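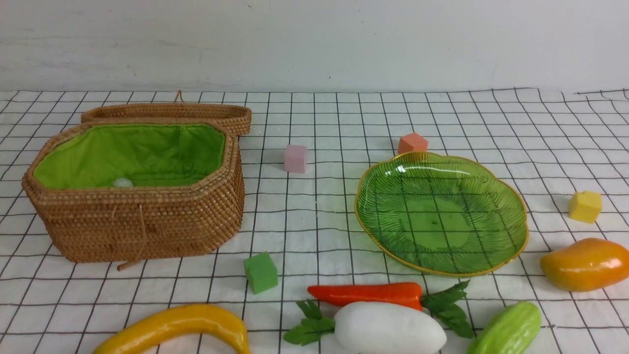
I bought the Trudby Tabletop Set because our house rules for pick-and-place trials say every object must be listed, and I was tired of listing socks. The grid cloth is the star. Our rule is that a layout must be written down well enough for a stranger to rebuild it, and squares make that a chore instead of a quarrel. It does wrinkle along the back, though, so the squares there are more of a suggestion. Iron it.

The four foam cubes are plain, matte and blameless. The leaf dish is another matter. It's see-through green glass with a shine on it, and under the Badus checklist we follow, clear or glossy items get their own score sheet. Fair enough — mixing them in with foam is how people end up with averages that mean nothing.
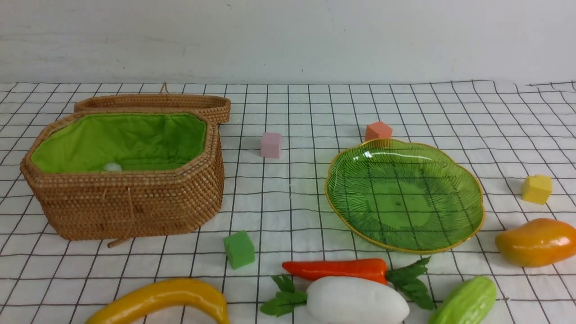 Basket open, dish empty, plastic produce along the front.

The basket has a cord in front and a lid with a loop, so decide before the first run whether "open" is a starting state or a task. We lost 28 trials to that argument. The plastic vegetables are fine, but write "yellow pepper or banana" at your peril. Pick one name and stick to it.

The booklet spends 5 pages on washing the cloth and none on resetting the layout. Four stars out of five, and the missing one can be claimed by anybody who sends me a reset sheet.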